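Guides > Teleoperation > Recording demonstrations in the simulator

January 19, 2022
By Mwende Barasa

Vendors like to say you can teach a robot a task in an afternoon by driving it around yourself. Maybe. I spent most of May on one grasp, so treat the steps below as what worked for me on the Nirkwood setup.

1. Turn the speed down to 20 percent. The default feels fine until you get close to the part, and then you overshoot and record the overshoot.

2. Do a few throwaway runs. Terence Marsden told me to skip this and "let the model average it out." My first batch was 70 demos and I deleted most of them.

3. Start recording with the jaws already open. If you open them halfway through the approach, the policy may learn to hesitate there too.

4. Switch to the wrist view for the last part of the approach. The overview makes everything look lined up. I don't trust it for anything closer than a hand's width.

5. Stop and check the part against both fingers before you close. If it's nearer one side, slide the wrist over and look again. A grasp that starts off center can still count as a success in the log, and the success number is the one people put on slides.

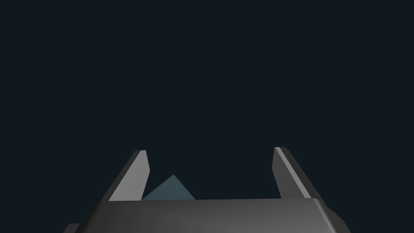 Wrist view, jaws open, with the part closer to the left finger than the right.

6. Close slowly, hold for 2 seconds, then lift. Save the run only if you'd be happy to see the robot copy it exactly.

7. Replay every saved run at full speed. Anything with a twitch in it goes in the trash, however long it took you.

As for how many you need, the Saltum manual suggests a number and gives no reason for it. Train on what you have, move the part somewhere new, and see what happens.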